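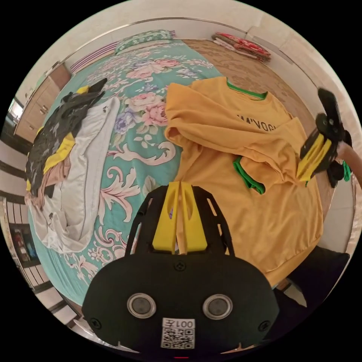 4.2 Folding and the storage of knitted cotton garments

Carleen Hoani
February

The second part of the household study dealt with the way in which sweatshirts and other knitted cotton garments are put away between wearings. Households in Flundcombe were asked to keep a record of each garment for one winter, noting how it was dried, where it was folded and whether it was kept flat, rolled or hung. Completed records were returned by 300 households and covered 1601 garments, of which 596 were sweatshirts. Garments with a full-length zip were left out, as their fastenings affect the fold and were treated separately in Section 3.

The bed was the surface most often named for folding, ahead of the kitchen table and the ironing board. Respondents gave the size of the surface as their main reason, although several of the older ones wrote that they had been taught to fold on a bed as children and had seen no cause to change. A sweatshirt laid out on a bed with a sleeve folded across the middle (Figure 4) shows the position from which the two commonest methods begin. In the first, the other sleeve is brought over to meet it and the hem is turned up towards the collar. In the second, the body is folded lengthways before the hem is moved. The records do not suggest that either method is quicker, and the choice between them appears to follow family habit.

Figure 4. Mustard-yellow sweatshirt with green-trimmed collar and green ribbed cuff.

Creasing was judged by the respondents themselves on the five-point scale set out in Section 2. Garments kept flat in a drawer received the best scores when the drawer was no more than two-thirds full. Above that level the scores fell sharply, and rolled garments did better. Hanging gave few creases but was linked to complaints of stretching at the shoulder, mostly in heavier garments. Ribbed cuffs and collars were seldom mentioned as a source of difficulty, except where a contrasting trim had shrunk at a different rate from the body.

These results differ in one respect from those of Gunawardena, whose respondents preferred hanging for nearly all knitted items. The earlier study drew on about 55 households, most of them in newer flats with fitted wardrobes, whereas many Flundcombe bedrooms have a chest of drawers and little hanging space. The effect of furniture on storage habits is taken up again in Section 5.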